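Open Afternoon at Betwood: Clearing a Table with Hand-Held Grippers

In September a group of us from the Zullance members' list went to the open afternoon at Betwood, where the Matlala project was showing how it collects examples for robot training. 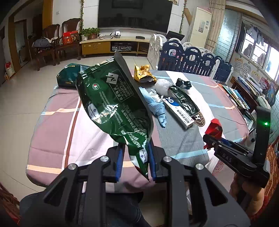 The project records ordinary household jobs, and the job for the afternoon was tidying up after snacks. A person holds a gripper in each hand and does the work with those instead of fingers. The recordings are later used to teach a robot arm the same movements. There was no robot arm at the demonstration, which disappointed a couple of people who had come a long way, but the organizers had said so in the invitation.

Snack packaging is harder than it sounds. A foil bag changes shape as soon as you close on it, and an empty one weighs next to nothing, so you get very little feeling back through the handle. Shiny foil is also a nuisance for cameras, as the reflections move when the bag does. The team told us that wrappers, tissues and thin plastic bags make up most of their failed attempts. Boxes are easy by comparison.

The Matlala set now holds 2,319 recordings of table clearing, and 105 of those were thrown out on review. The usual fault is that the person goes too fast. After a few runs you start to move the way you would with your own hands, and the grippers don't follow well at that speed. New people are asked to do 15 practice runs before anything is kept.

Visitors could try it after the talk. We had 5 minutes each. I managed a box on the first go and then spent most of my time on one piece of tissue, which kept sliding ahead of the pads. Using both hands together was the part I found hardest. My left hand wanted to wait until the right one had finished – the team said this is common and mostly goes away by the second session.

There were questions about privacy, given that the project works in people's homes. Households sign up in advance and can ask for any recording to be removed. Someone also asked whether the table is cleaned up before a session. The answer was no. They want normal clutter, and a room that looks lived in is more use to them than a bare one.

Pestent, which handles the bookings, is taking names for the next open afternoon. It starts at 2 p.m. and places are limited, so reply to the list if you want one. Parking at Betwood is at the back, and the front door sticks, so push hard.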